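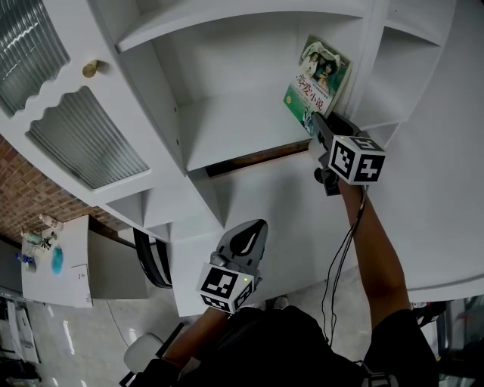
*A white cabinet with ribbed glass in the doors, and a paperback on the open shelf.*

# The Long Hum

The electric toothbrush in my bathroom has a small light that turns red when I press too hard. It has been red since spring. I bought it to improve my gums, and it has mainly improved my knowledge of my own temper.

I'm in good company. The dental practice in Preltitz where I have my teeth cleaned keeps a drawer of worn-out brush heads that patients bring in when asked. The hygienist spread a few on a paper towel for me. Some looked like they had been used to clean a grill. One was pristine, and she said that patient had the worst plaque of the lot.

The rules of brushing fit on a matchbook, and most of us learned them before we could spell. Two minutes, twice a day, soft bristles, fluoride paste, spit. My own sessions, timed in secret by the brush, ran to 60 seconds on a good morning. On Friday nights the brush and I have an understanding.

Into this gap between knowing and doing has marched an industry. Pfister, the company behind my red light, sells a model that maps the mouth in sections and sends a chart to your phone. The chart told me I neglect the inside of my lower front teeth, a place I had never thought of as having an inside. It also awarded me a badge. I am in my fifties and I was pleased with the badge.

The rival camp lives in Biltport, where a shop called Plulonby sells manual brushes and very little else. The cheapest costs less than a sandwich. The man behind the counter asked how I hold mine, and when I made a fist he winced and handed me a pencil. Hold it like that, he said, and you can't push hard enough to hurt yourself. I wrote my name in the air for a while. A woman waiting to pay looked at her shoes.

So for one month I used the plain brush at night and the clever one in the morning, and went back to Preltitz to be judged. The hygienist poked, called out numbers to her assistant, and said things were better on the left. I asked which brush deserved the credit. She asked whether I had started flossing.

I had, a little. I'd got through most of a roll in November, mainly out of fear of the appointment. She told me the folks who do well tend to be the ones who clean between their teeth and take their time, and that she has patients with beautiful gums who have never charged a toothbrush in their lives. She also has a few who love the gadgets and do everything the phone says. She wouldn't pick a side, and she had a suction tube in my mouth, so I couldn't press her on it.

The bill came to 200 dollars, including a new brush head I hadn't asked for. I put it on the Pfister that evening and leaned in. Red.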